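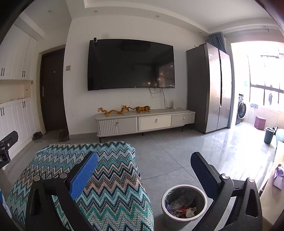
What should an entryway that opens straight into a living room have in it?
A place for shoes, closed storage for the things used every day, a light switch within reach of the door, and a clear strip of floor between the door and the first seat.

Project report: Storage and Tidying in a Combined Entry and Living Room
Interior Planning, first year
2020-03-30

1. Background

Many apartments have no hall. The front door opens into the room where people sit and watch television, and shoes, coats, bags and mail all end up in it. My project looks at one room of this kind and asks what could be changed without building work and on a small budget. The apartment is in the Rakau block on the Potirholm side of the river, and the people living there agreed to let me plan around their normal week.

2. The room as it is now

The entry door is dark brown with a silver lever handle and a peephole. A tall bank of white cabinets stands next to it, with raised-panel doors and slim black bar handles. An open niche runs between the upper and lower cabinets and is used as a shelf for small items. The switch panel is on the wall to the right of the door, so the light can be turned on as you come in. The ceiling has a stepped tray with round downlights, and the back wall is taken up mostly by a large curved television.

Storage is not the problem. The cabinets are tall and close properly. The problem is that nothing inside them is meant for shoes, so shoes and boots stay on the floor beside the door. The knitted blanket has no fixed place either. It goes over the arm of the seat, which is fine while somebody is using it, but it slides off and gets stepped on. The small gray wastebasket is kept near the seat and mostly gets wrappers.

3. Method

I asked the household to keep a simple tidying log for 30 days. Each evening they wrote down which items were out of place and how many minutes it took to put them back. I did not ask them to change anything during this time. After that I measured the lower cabinets and drew three layouts on squared paper. Two were dropped. One blocked the swing of the door and the other put a bench in front of the television.

4. What the log showed

Shoes came up more than anything else, followed by mail and then the blanket. The evening tidy usually took 10 minutes. On days with visitors it took longer, and most of the extra time went on shoes. The wastebasket was hardly mentioned. The household empties it when the bag is full and did not see it as a problem, so I left it where it is.

5. Proposed layout

The lower cabinet closest to the door becomes the shoe cabinet. It needs two pull-out trays, each 600 mm wide and 300 mm deep. The trays I chose are the Tejada wire type, with a lip at the front so shoes don't roll off. Boots are too tall for the trays, so they stand on a rubber mat at the bottom of the same cabinet with the lower tray set higher.

The niche stays open. I added one shallow dish for keys and one upright divider for mail. Anything else on that shelf should go behind a door. I first wanted to fit a panel over the niche, but the household said they would only put things on top of the seat instead, and I think they are right.

For the blanket I looked at a ladder rack, a basket and a hook. The ladder rack needs wall space that the room does not have. The basket takes up floor. The hook would stretch the knit. My choice is to keep the blanket on the arm of the seat but fold it in thirds lengthwise, with a strip of Dirus non-slip mesh under it. It is the cheapest item in the plan.

6. Limits

The log depends on people remembering to fill it in, and there were evenings with no entry. I also did not plan for winter coats, which are kept in the bedroom. If they came back to the entry, the shoe cabinet would have to share its space and the tray sizes would change.

7. Next steps

The trays are to be fitted in June. The household will then keep the same log again so the two sets of entries can be compared. The drawings and the log sheets are in the appendix folder - the dropped layouts are in there as well.

This site uses cookies to improve your experience. By continuing to browse you accept our use of cookies. Accept | Settings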